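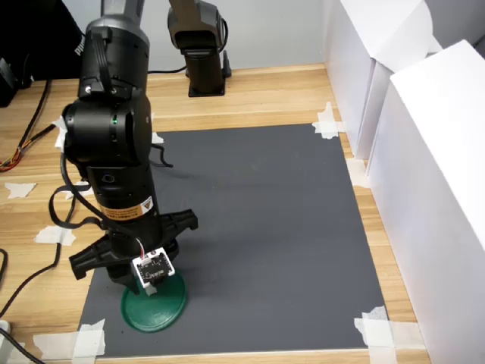
Morkbridge Residents' Forum
Topic: Proposed change to library loan periods

Posted by: E_Pawlak (moderator)
8th April
Members are invited to comment on the draft loan policy for the Morkbridge and Tommont branches. Under the draft, the standard loan would be reduced from six weeks to four, and renewals would be limited to 2 per item. Written comments may be left in this thread. Please keep remarks to the policy itself.

Posted by: gmensah
I do not support the reduction. Readers who live outside Tommont depend on a bus service that is not frequent, and a shorter loan means additional trips for the same books. The draft gives no figures on overdue items at that branch.

Posted by: valter_c
With respect to the previous comment, the waiting list is the larger concern. I was number 135 in line for one title last October. A four-week loan is standard in many towns and is long enough for most readers.

Posted by: gmensah
Long waits affect a small number of new titles. Those could be given a shorter loan without altering the terms for the entire collection.
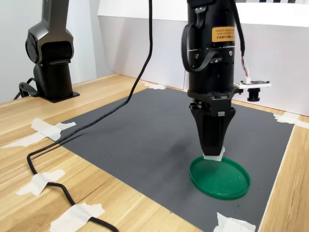
Posted by: Dorottya Boros
I would support a separate category for new titles, provided that it is clearly marked on the spine. The present stickers are difficult to read. I would also ask whether large-print books could be exempt.

Posted by: valter_c
Separate categories lead to confusion at the desk. One rule for all items is easier to apply, and renewals remain available.

Posted by: E_Pawlak (moderator)
Large-print and audio items are exempt under section 6 of the draft. The question regarding overdue figures at Tommont has been forwarded to the branch office.

Posted by: aszalai
Does the renewal limit apply to books borrowed before the policy takes effect? Section 6 does not say.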